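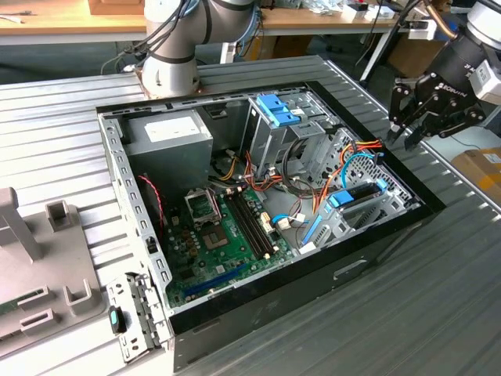
Unit 3: Inside the Tower
Itwood Community College – Computer Hardware Basics
Handout for the 20th February lab

Welcome to the best unit of the course! Up to now we've talked about computers from the outside. In this session you get your hands on the parts, and I promise that a desktop tower is a lot friendlier than it seems when you first see all those wires.

Before you touch anything

Shut the machine down, switch off the supply at the back and unplug the cord. Hold the power button in for a few seconds to drain what's left. Lay the tower on its side with the panel you're removing on top. Clip on your wrist strap and keep it on the whole time. Sheet metal edges can be sharp, so reach in slowly.

Please don't open the power supply itself. It's a sealed box for a good reason, and it stays sealed in this lab.

Finding your way around

Start with the power supply and follow the wires out of it. Colors really help here: in the usual scheme for a standard ATX supply, yellow is 12 volts, red is 5 volts, orange is 3.3 volts and black is ground. Once you know that, a messy bundle starts to make sense. Some makers go their own way, so check the label or the manual before you trust a color.

Next comes the motherboard, the big circuit board everything else plugs into. Find these on yours:

CPU socket. On many boards the processor is held down by a hinged metal bracket. With the bracket lifted and the socket empty, you can see the contacts. Look all you like, but keep fingers and sleeves away – a bent contact can ruin a board.

Memory slots. Long, narrow and side by side, with latches at the ends. Each slot has a small key, so a module only fits one way around. If it won't go in, turn it and try again. Don't force it!

Expansion slots. Graphics, network and sound cards go in these. The plastic comes in different colors, and the color alone won't tell you the type, so look at the length and the position of the key.

Drive bays. Some cases use screws and some have plastic release tabs. I love the tabs. Squeeze or slide, and the drive or the whole cage comes free. A SATA drive needs two cables: a thin data cable to the board and a wider power connector from the supply.

Lab task (work in pairs)

1. Draw the inside of your case before you move a single cable. Rough boxes are fine.
2. Label the power supply, motherboard, CPU socket, memory slots, expansion slots and drive bays.
3. Trace one power cable and one data cable from end to end and mark both on the drawing.
4. Copy down the model number printed on the board and look up which memory it takes.
5. Swap drawings with another pair and see if you can find your way around their case.

The worksheet is out of 100, with 14 points for the cable tracing. Neat labels count, artistic talent doesn't.

Reading: chapter 9 of the Laxdal manual, especially the section on sockets. Bring your own screwdriver next time if you have one you like – we'll be fitting processors and memory, and it's so much fun.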